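Foro Cander > Historia y arte > Monasterios y asistencia a enfermos en la Edad Media

grondus_77
viernes, 1 de marzo de 2019
¡Buenas! Acabo de terminar el segundo tomo de Ocampo sobre la caridad monástica y estoy entusiasmado. Dedica 300 páginas a las enfermerías de los monasterios y sostiene que de ahí sale el hospital europeo. ¿Alguien lo ha leído?

lectora_billau
Lo leí en abril y me encantó – sobre todo el capítulo de los huertos medicinales. Ahora bien, lo del origen me parece exagerado. En Bizancio ya había hospitales con médicos a sueldo, y él los despacha en 2 párrafos.

grondus_77
Cierto, pero él habla de la Europa latina. La carta de donación de 1124 que transcribe es una maravilla, ¡hasta detalla el pan y el vino de los enfermos!

piedra_y_cal
Discrepo de los dos. Una donación dice lo que el donante prometía, y de ahí a saber lo que comía un enfermo hay un trecho. Además, muchas de esas casas acogían sobre todo a peregrinos y pobres.
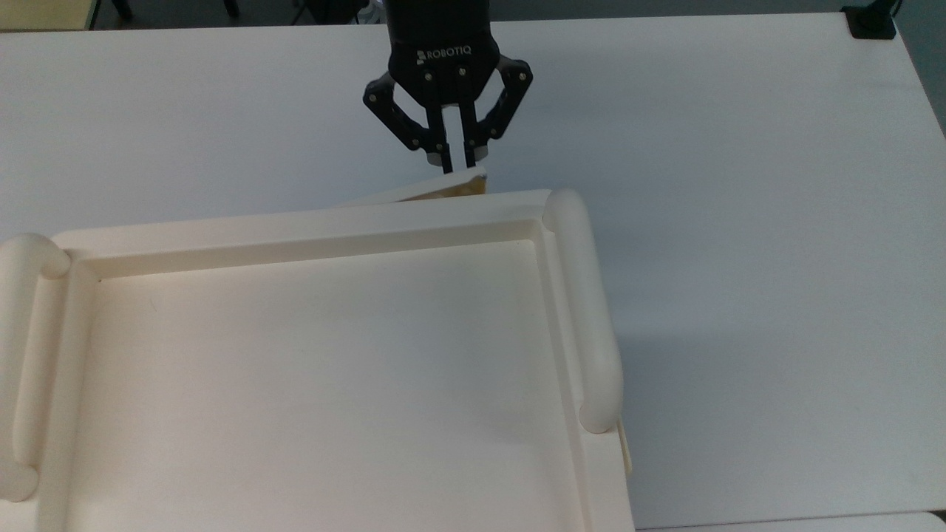 Re: Ediciones y láminas

lectora_billau
¿Qué edición tenéis? La mía es la de Billau y trae 200 láminas, con unos capiteles preciosos.

piedra_y_cal
La de bolsillo, sin láminas. Igual por eso soy tan gruñón con el libro :)

grondus_77
¡Pues busca la grande en una biblioteca! Los planos de claustros del final ayudan muchísimo a entender dónde quedaba la enfermería.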